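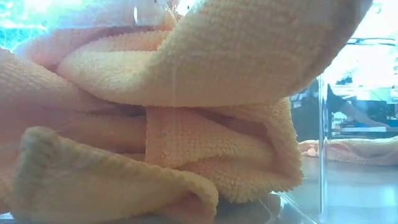

September, late afternoon, Omberg bench

Read the Mirkden handling guide again, version with the added section on deformables. I still don't buy about half of it. Writing this down while I'm annoyed, so that whoever picks up the towel task next doesn't have to rediscover the same holes.

Section 4 says each episode should begin from "a randomized initial state." Fine. It then gives no test for whether a state is random. A person picks up a towel, squeezes it, lets go. Do that all afternoon and you get the same mound over and over, one big fold across the top and a flap toward you, because the same hand is doing it. I went through the 398 towel episodes we kept from the Kennedy bench and sorted the starting shapes by eye. Most fall into three or four families. The log says "random" for every one of them. A word in a log column is cheap.

What I'd put in instead: two drops from different heights, quarter turn between them, no squeezing. Whoever resets should not be the one watching the policy. That last bit is in the Skerkska rules and we've ignored it all year. I've ignored it too.

Success criteria. The guide wants "towel folded, edges aligned." Aligned to what? Terry doesn't have an edge you can put a ruler on. The hem curls, and on the peach microfiber ones it curls outward on its own if the towel has been bunched for a while. I've seen two of us score the same fold differently inside a minute. Until there's a number and a way of measuring it, I'm treating the success rate in the summary sheet as an opinion. Proposal: hem-to-hem gap at the two open corners, measured with the steel rule, both values written down, pass or fail decided later from the values. Slower, yes. I timed it and it's not that much slower.

Clear containers. There's a line in the guide that transparent bins are "preferred for visibility." Visibility for whom? For us, maybe. For the depth image a clear wall is a bad surface, it shows a thin glossy line and whatever is behind it, slightly bent. The guide cites no comparison. I'd like to see the same policy with a clear bin and a gray one before I believe the preference either way. Until then the bin type goes in the log. At the moment there's no field for it, so put it in the notes.

Same for light. Blown-out background at one side of the view makes the pale folds go nearly cream and the creases go salmon, and the guide says only "consistent lighting." Consistent with what it was at 9 in the morning? Write the time of day and blind position. The blind has notches, use the notch.

People near the bench. Rule 7: "Personnel remain clear of the work area during operation." Then 7.2 allows "adjacent tasks at shared benches," with no distance given. So either everyone complies or no one does, depending on which line you read. My own reading, until somebody writes a better one:
– arm powered and enabled: no hands on its table at all
– neighboring table: allowed, if the speed cap is on and the stop button is within reach of the person who is working there, not only the operator
– arm disabled: do what you like, but check the lamp yourself

I asked Omberg's safety desk what distance 7.2 meant and got back a link to 7.2.

Lint. Missing from the guide completely, and it's the thing that cost us the most this month. Looped cloth sheds into the finger pads, the pads lose grip, and the failures get booked against the policy. I pulled the logs from run 1059 to run 1678. Drops creep up until someone happens to clean the pads, then fall back again. Might be coincidence – pad cleaning wasn't logged before run 1300 or so, and I'm going by memory for the earlier ones. But I'd want it ruled out before anybody retrains anything. For now: wipe pads every 25 runs, tape first, then alcohol, and log it.

Spare towels. Don't leave the next one lying flat beside the bin while a run is going. Same color, same texture, and the segmenter has no reason to prefer ours. If it has to be there, say so in the notes.

To do
– reset sheet with drop heights, one page, no more
– gray bin, same footprint as the clear one
– rescore 127 Kennedy folds with the steel rule, two scorers, don't show each other the sheet
– send section 4 and rule 7 comments to Mirkden, short version, without the swearing
– find out where the second box of finger pads went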